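Numbers on wooden blocks are fading, how to make them readable again?

Posted in Toys and Crafts, 31 August 2025
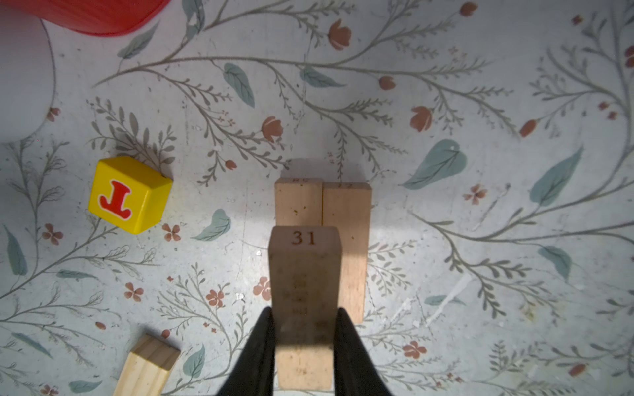

Hello to all. We have at home a set of wooden blocks with numbers printed on the small end. The wood is pale and not varnished, I think. My son plays with them on the floor almost every day, he likes to stand them upright and put them in order like a long street. The problem is that the numbers are not all in the same condition. The 31 is still dark brown and very clear, but on some others the number is so weak that I must go to the window to read it. There was also small printing on the long side and I cannot read this any more.

I bought the set in April at a second-hand market in Whitcombe, for 6 pounds, in a box without instructions. I would like to make the numbers again, but he is still small and sometimes he puts a block in his mouth. So I am afraid to use a wrong pen. Must I sand the ends first? And is there some cover for the top that is safe? Thank you for your patience with my English.

Posted by barkstead_mum

Your English is fine. We did this job for the playgroup in Honow two winters ago, so I write what we did.

Wipe the ends with a cloth that is only a little damp and leave the blocks one night to dry. Do not put them in a bowl of water, the wood swells and afterwards they do not stand straight. Then rub very lightly with fine sandpaper, we had 800. If you press hard the old number disappears completely, and you want to keep it as a guide for your hand.

For writing, the best was a wood burning pen with a thin tip. It makes a brown line and there is no ink. Do it when the child sleeps, and try first on the bottom of a block, since the line becomes thick if you stop moving. If you do not want to burn, look for a pen where the packet says it is suitable for toys. Ordinary office markers run along the grain and look dirty.

On top we put a finish sold for children's toys, one thin coat, and waited 13 days before giving them back, because the tin said so. Read your own tin, it can be different.

Posted by lathe_and_glue

Just buy new ones, mine cost 20 and the numbers are painted.

Posted by Culix

I would not sand at all if the wood is soft. I only went over the numbers with a sharp pencil and then the burning pen, and they are good until now. For the long side I did nothing, my daughter never looked at it.

Posted by tealeaf_k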